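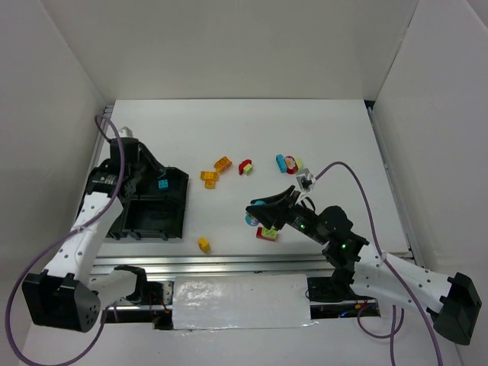
**Teaching by Hand Group, Sinddale Technical College**

The woman who runs the demonstration sessions at Sinddale spent eleven years as a piano teacher before she ever touched a robot, and she will tell you within a minute of sitting down that the two jobs are closer than they sound. "You can explain to a child how to curve the fingers until you're both exhausted," she said, pouring tea for the two of us and then forgetting about hers for the next hour. "Sooner or later you put your own hands on the keys and say, there, like so. And that's my whole day now, except the pupil is a pair of arms and it never asks to go to the bathroom."

Her pupils are putting toy bricks into a divided black tray. She drives them from a bench on the far side of the room, holding a pair of lighter arms called the Suteo, and whatever her wrists do, the working pair does a moment later. Every run is saved with the camera pictures and the position of every joint, and that goes to the software people, who train a model called Dai on it. When Dai is ready for a try, she takes her hands off and watches.

I asked what she finds hardest, expecting her to say the small pieces, and she laughed and said it was going slowly without going dull. "When I started I was so careful! I'd creep up on a brick, stop, think about it, creep a bit more. I was very proud of those runs. Then they trained on them and the arm crept up and stopped and thought about it, too, only it had nothing to think about, so sometimes it just stayed there." These days she tries to keep moving, a steady pace the whole way, and to decide which piece comes next while she is still letting go of the last one.

The group has kept 2,607 demonstrations of the tray task so far. The plan in September was for 2,000, and the extra came, she admitted, from not quite knowing when to stop. She threw out 98 early ones herself, mostly from her first week, when she was still using one arm for everything and leaving the other parked. "I'm right-handed, and it shows," she said. "I had to make a rule for myself. If it's nearer the left arm, the left arm gets it, even if I'm clumsy about it."

The round pieces gave her trouble (they roll, and they don't care how gently you close the jaws), and so did bricks stacked on one another. Should she lift the pair together or take the top one off first? She and the software people went back and forth over that for most of a month and settled on lifting them together wherever the grip allows it, mainly so that everyone who sits down at the bench does it the same way.
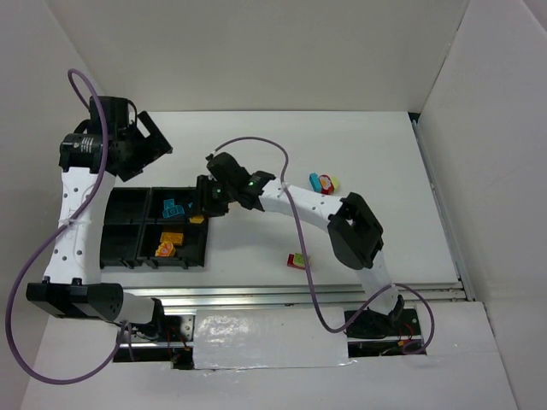 Getting everyone to do it the same way is a good part of her work now. Students come over from the Wosimora building across the parking lot to take turns on the bench, and each one gets an afternoon of practice that isn't saved at all. She stands behind them and mostly keeps quiet, which she says she was never any good at with the piano. What she looks for is the approach to the tray. A beginner tends to bring both grippers in together and then has to back one of them out again, and she would much rather see one arm wait up high, well clear, while the other comes down over its compartment and lets go.

"And I want them to make mistakes," she added, reaching for the tea at last and making a face at it. "Real ones. If a brick slips, don't stop the recording, go and pick it up again! For a long while we only kept the pretty runs, and Dai had no idea what to do after a drop." She asked for 300 runs with a fumble and a recovery in them, and got them all from students, who she says didn't need much encouragement.

Does it feel strange, seeing the arms work when she isn't holding anything? She took a while over that one. There is a little dip she makes with her left wrist before she closes on a piece, she said, a leftover from years of playing, and one evening in December she saw the left arm do it on its own. She went and fetched two people from down the hall to come and look. They were polite about it, and she made them stay for another three bricks.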